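Mirnley towel folding paper, thoughts?

kgyamfi
They claim 74 per cent success after 1000 demos, all recorded with hand-held grippers and no robot. I'm not convinced. A person feels the cloth tug and the arm won't.

dobson_j
The arm only has to copy the path. Works fine for us at Paltberg.

kgyamfi
On how many towels? They tested 22 starting crumples, same table every time.

dobson_j
Fair, but that's still more than most papers bother with.

nusrat_b
Section 2 says failed folds were "restarted". Were those counted or not? Cloth bunched up between the grippers, like so:

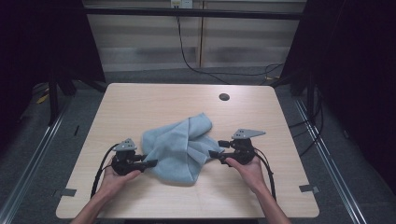

philomena_k
Does the 74 per cent include the restarted folds?

mariama_w
The paper doesn't say, so I'd treat it as a best case until they release the logs.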